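**Ticket:** head-to-head streak counter resets after vacated game
**Reported by:** Yaa Ankrah
**Opened:** Oct 26, 2026
**Status:** fix deployed, backfill pending

The Prurnley–Drurton football page shows a current streak of 2. Expected value is 14. Schedule import is fine and all final scores match the printed media guide.

Cause: the streak job reads a vacated win as a null result and starts over at the next game. The rule in the Zoltorholm stats config is "skip, do not break."

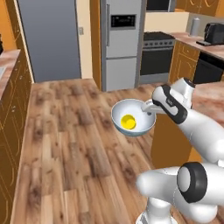
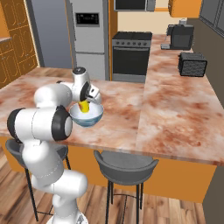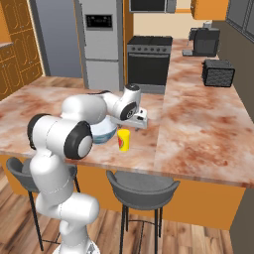

Reran the job on staging with the null check moved ahead of the winner comparison. Prurnley now returns 14. Ties still end a streak, as they should.

Full backfill covers 3,367 pairings. Batches of 50 complete cleanly; larger ones time out on the Ó Riain feed. Each batch takes up to 30 seconds.

Still open:

- forfeits are stored as 0–0 in older seasons and get read as ties
- the cached page needs a manual purge after backfill

Leave the ticket open until both are checked.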